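Grukolness – sachets souples, pinces à main

README du dépôt, version 3

Grukolness rassemble des essais de préhension sur des emballages alimentaires légers, réalisés avec des pinces tenues à la main. Nous voulions savoir quels doigts abîment le moins un sachet. Nous avons surtout appris à détester les sachets, mais cela ne se met pas dans un tableau.

Contenu

Le dépôt contient les enregistrements vidéo, les trajectoires d'ouverture des doigts et les annotations de fin d'essai. Les fichiers sont rangés par pince, puis par objet, puis par numéro d'essai. L'ordre inverse aurait été plus pratique. On s'en est aperçu après avoir tout écrit, et le script de conversion figure toujours dans la liste des choses à faire.

Les objets couvrent 13 références, dont plusieurs paquets d'algues grillées. L'algue a un mérite : elle pèse 2 grammes et son emballage en fait trois fois le volume. Serrez trop, vous obtenez des miettes. Serrez trop peu, le paquet glisse avec une lenteur vexante.

Configurations comparées

Plokik : doigts articulés, tampons striés, fermeture symétrique. C'est la configuration de référence, en ce sens qu'elle était montée le premier jour.

Byun : mêmes doigts, tampons lisses. Très agréable à nettoyer. Sur film brillant, on ne fera pas d'autre compliment.

Stikano : tampons mous, plus épais. Tient presque tout, lâche à regret. Certains essais comportent une phase de secouage que le protocole appelle pudiquement « dépose assistée ».

Protocole

1. Poser l'objet dans la boîte ouverte, face imprimée vers l'opérateur.
2. Approcher la pince par le haut, doigts ouverts.
3. Fermer jusqu'au contact, lever, tenir cinq secondes.
4. Reposer hors de la boîte ou, pour les essais à deux mains, présenter l'objet à côté d'un second tenu par l'autre pince.
5. Noter l'état du sachet avant d'en prendre un autre. Pas après. Le souvenir d'un pli est toujours plus flatteur que le pli.

Annotations

Chaque essai reçoit une des étiquettes suivantes : tenu, glissé, écrasé, tombé. « Écrasé » l'emporte sur « tenu » en cas de doute, ce qui a donné lieu à plus de discussions que le choix des moteurs. Un champ libre accueille les commentaires. On y trouve des remarques utiles, des abréviations perdues pour la science et un « bof » que nous avons conservé par honnêteté.

Limites connues

La lumière n'est pas contrôlée. Une partie des séances a été tournée face à une fenêtre et l'exposition automatique s'en ressent. Les sachets métallisés produisent des reflets qui déroutent l'estimation de profondeur – nous fournissons les cartes brutes, sans garantie ni excuses.

Les opérateurs s'améliorent au fil des essais. Les pinces, non. Comparer les premiers enregistrements Plokik aux derniers Stikano mesure donc aussi la patience de la personne au bout de la poignée. Mélangez les séances avant tout découpage entre entraînement et test.

Aucune mesure de force n'est disponible dans cette version. Le capteur prévu en janvier est arrivé avec le mauvais filetage.

Usage

Convient à la détection de glissement, à l'imitation de gestes courts et au test de tampons. Ne convient pas à l'évaluation d'un bras complet : il n'y a pas de bras dans ces données, seulement le nôtre.

Les signalements d'erreurs passent par les tickets du dépôt. Merci d'indiquer la pince, l'objet et le numéro d'essai.
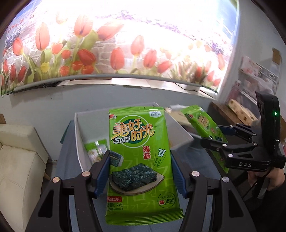 Un utilisateur a répondu dans les tickets que, chez lui, les tampons striés gagnaient sur tous les sachets gonflés et perdaient dès que l'air s'en allait, et il demande s'il serait possible d'ajouter un champ pour le gonflage avant la prochaine version.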